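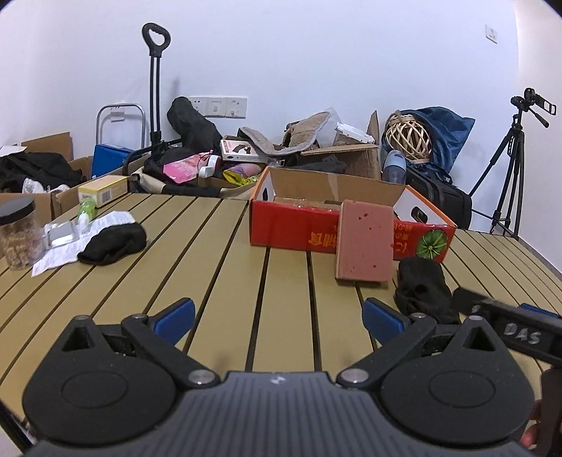 From: Archana Tripathi
To: Plomwood residents list
Date: Friday, October 25, 2024
Subject: Re: [plomwood] Clearing the back room, what goes where

Thanks for writing this up, Lieselotte. I have put my answers under your points and cut the parts I had nothing to add to.

Lieselotte Hinrichs wrote:

> Hi all,
>
> The painters want the back room empty before they start. Eckhard and I
> made a start yesterday evening and got through the shelf by the door.
> I need decisions on the rest.
>
> 1. Socks. There are black socks on the slatted table and I would bet
> there are more in the boxes. Whose are they?

Not mine. I would put all single socks in one bag and hang it on the laundry room door for a week. Anything left after that can go to the rag bin. We did the same with the gloves in June and most of them got picked up.

> 2. Food. I found a jar with a black lid, something like granola in it,
> and a snack bag over by the wall. I don't want food in there while the
> painting is going on.

The jar is Nhung's. She is away until next week, so please don't throw it out. I can keep it in my kitchen, apartment 18. The snack bag I know nothing about. If it has been opened, toss it. If it's sealed, put it on the shelf in the shared kitchen.

> 3. The red cardboard box with the watermelon on it. It is a good size
> and I would like to use it for the small stuff. Can I?

Yes, go ahead. Please fold the lid down and tape it before you carry it anywhere. The last box we took down the back stairs without tape came open on the landing and we were picking up batteries for a while.

The pink block standing next to it can go in the box too. I took it for soap but I have not picked it up. If it is soap, wrap it in something first so the rest doesn't end up smelling of it.

> 4. Tubes, blister packs and so on. I don't know what is medicine and
> what isn't.

Please keep those separate from everything else. Put them in a clear bag with a label and I will go through them on the weekend. Anything that is medicine and expired I will take to the pharmacy on Umen Street. They accept it at the counter and you don't need the receipt. Don't put any of it in the trash, and don't leave the bag where the Lenz kids can reach it.

> 5. Large items: blue cooler, step stool, the folding cart.

The cooler belongs to the building. It goes back to the cellar, on the left side behind the bikes. The painters may want the step stool, so ask them before moving it. If they have their own, it can go down with the cooler.

The cart can stay in my hallway until they are done. Fold it all the way first. My hallway is narrow and the handle has to be pushed down or I can't open the closet.

> 6. The open boxes with the black fabric things. Keep or donate?

I don't know yet. Lieselotte Brinkmann said she had left some clothes in that room when she moved to the second floor, and these could be hers. I left a note in her mailbox. Please don't donate anything from those boxes until she has looked.

> Kuhlmann quoted 742 for the room, or 426 if we move everything out and
> fill the holes in the wall ourselves.

I vote for 426. I have filler left over from my bathroom and I can do the holes on Sunday afternoon if someone else sands them. Eckhard, do you still have the sanding block?

One thing that was not on your list: any printed pages lying around in there should be looked at before they go in the recycling. My warranty card for the dryer went missing in that room and I would like it back.

Archana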